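19/05/2024 - Drallison room, name plates

Went through the clear triangular holders before the next Bhatt session. The strips slide in from the end and the handwritten ones have gone in fine so far. Thin pen is too faint to read from across a table. Use the thick marker next time, or print in bold capitals. 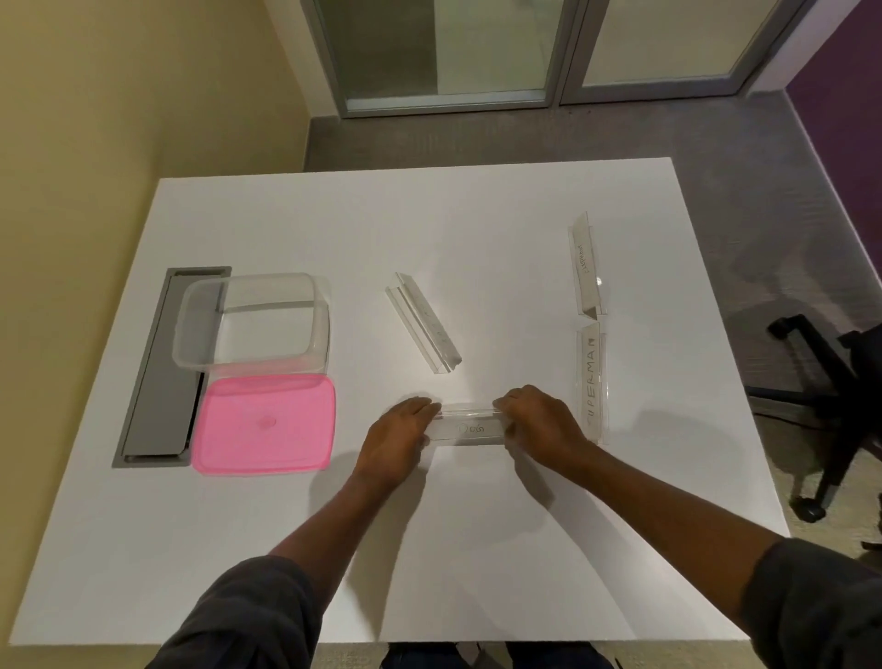 Holders on the white table, "Dog" at the front, SUPERMAN and Elephant to the right.

Still to do: redo the animal names at the SUPERMAN size, and cut the new strips a touch short so they don't buckle. Card stock is on the Gratano order from March, 2 packs - check it came. Holders to be stored flat, they scratch if stacked on edge.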